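Have you ever kept a jar of something alive on your kitchen counter and talked to it in the morning? Isabelle Sandhu has. She's been feeding the same sourdough starter since she was a nineteen-year-old with a borrowed oven, and she's pretty sure it likes her better than her brother does.

I drove out to Multcombe to meet her because half my readers seem to have been to one of her bread evenings, and the other half keep writing to ask me why their loaves come out like paving stones. She teaches in the back room of what used to be the Hadik feed store, a long low building with a bakery in front and a dog asleep across the doorway. I stepped over the dog. Everybody does, apparently.

"He's not mine," she told me, before I'd even gotten my coat off. "He's Normand's. Normand's out back arguing with the flour delivery."

Normand Cormier is her business partner, and I never did get to hear who won the argument.

We sat down by the window with coffee and the end of a rye loaf, and I asked her the obvious thing first, which was how a person goes from studying land surveying to baking for a living. She laughed and cut more bread.

"I was a terrible surveyor," she said. "I'd be out in a field near Etomham with my boots full of water, thinking about lunch. I don't mean now and then. The whole day. So one winter I started making the lunch better, and the bread was the part I couldn't get right, and that annoyed me so much I kept going."

What was wrong with it?

"Everything! It was raw in the middle, it was sour enough to make your eyes water. My landlady at the time, Iona Dow, used to take a slice out of kindness and I'd find it later in the bird feeder. The birds weren't that interested either."

It took her three winters before she made a loaf she wanted to give away. She remembers which one it was, too – a plain white one, a bit lopsided, baked in a soup pot with a dented lid. Iona ate two slices standing up and asked if there was any more. Isabelle still has the pot. She got up to show me, couldn't find it, shouted something through the door to Normand, and came back with a different pot and a fresh plate of butter.

The classes started by accident. A man called Keegan MacPherson came into the bakery one January and asked whether he could pay her to stand in his kitchen and tell him what he was doing wrong. She said no, but he could come and stand in hers. He brought his neighbor. The neighbor brought a cousin. Now there are 10 people to an evening, and a waiting list that she keeps on the back of a calendar from Arroyo, the mill that sells her most of her flour.

"I don't like more than that," she said. "With a bigger group I end up talking to the front row, and the people who really need help are always at the back pretending to be fine."

I asked what people get wrong, and I had my pen ready for this one, because I was asking for myself.

"They rush it," she said. "And they have the recipe propped up in front of them like it's a court order. It says four hours, so at four hours they put it in the oven. But your kitchen in February isn't the kitchen of whoever wrote that down! Look at the dough. Has it gotten bigger? Does it wobble if you shake the bowl? If it just sits there, leave it alone and go do something else."

So I confessed about my own last loaf, which I'd left to rise on top of the refrigerator and then forgotten while I was on the phone with my sister. She wanted to know how long. I told her. She put her coffee down.

"Well," she said. "You could have made crackers."

(I did not know you could make crackers. You roll the sad dough out as thin as you can, brush it with oil, throw on some salt and bake it until it's brown at the edges. I've done it since and I may start forgetting my dough on purpose.)

She's very relaxed about equipment, which surprised me, given how much of it there is in the catalogs these days. She uses a scale, a scraper and a big bowl. She doesn't own a proofing basket. When Sheldon Dhillon, one of her regulars, turned up with a special knife for slashing the tops of loaves, she tried it, told him it was lovely, and went back to her kitchen scissors.

"Spend the money on flour," she said. "Or on butter. What are you going to put on it?"

We got onto children after that, because the newest thing on the schedule is an afternoon for little ones and whoever brings them. She was nervous about it. She has no kids and says she talks to them as if they were elderly uncles. But they turned out to be her favorite group, mainly because they aren't scared of the dough. They punch it and sit and stare at it, and one girl named hers and then refused to have it baked.

"What did you do?" I asked.

"I gave her a box and she took it home. I believe it lived in the bathtub for a bit."

Grown-ups, she says, apologize to her all evening long. She'd like them to quit. She gets letters too, and keeps them in a biscuit tin, and she read me part of one from a man who had baked every weekend for a year after he retired and had only now told his wife that he'd thrown the first five loaves over the fence.

I stayed much longer than I'd meant to. By the time I left it was getting dark, the dog had moved to the other doorway, and I had a jar of starter wrapped in a dish towel on the passenger seat, with the seat belt around it. 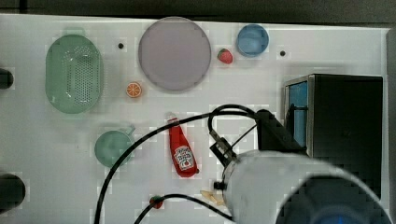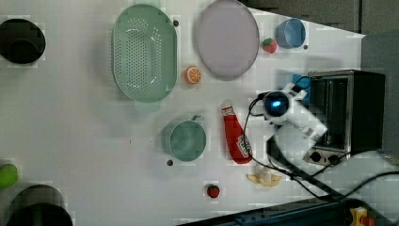
I've had one thing in my inbox more than any other since I mentioned this visit, so I put it to Isabelle before I went. Can you go away for a couple of weeks without killing your starter?

"Feed it, give it an hour on the counter, then put it in the refrigerator with the lid on loosely," she said. "Two weeks is nothing. When you get home it'll have gray water on top and smell like nail polish. Pour that off, feed it once a day, and when it's doubling again you can bake with it. Mine once went over a month while I was at my mother's, and it was bubbling again before I'd finished the laundry."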